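Notebook, October - radio check for the school officers 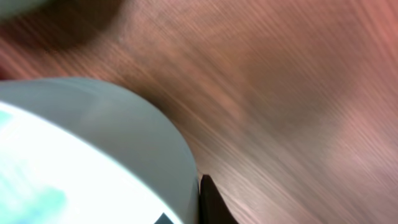
Started 8:20 in the morning with the handheld radios from the Brultari building. Two of them lose the dispatch channel when the officer goes down to the lower hallway by the gym. Same complaint as in spring, so I do not think it is the batteries.

Battery test first. Unit 54 held its charge for the full shift. Unit 20 did not, it stopped before lunch. I put it aside with a tag.

Then the repeater log. The Dutinum software shows 1,521 calls for the month, and 993 of them came from the school side. I expected less. Perhaps the morning roll call is logged twice - to check with dispatch before I write it in the report.

Walked the hallway with the Aka antenna and again with the Ki one, which is shorter. With Aka the voice was clear until the second fire door. With Ki I lost it at the stairs. The officers prefer Ki because it does not push into the ribs when they sit in the car, and I understand them, but inside this school it is too weak.

To do: order Aka for the two school officers only, patrol keeps what they have. Ask for the key of the roof cabinet. The clock in the repeater is one hour wrong, please do not correct it until I have copied the log.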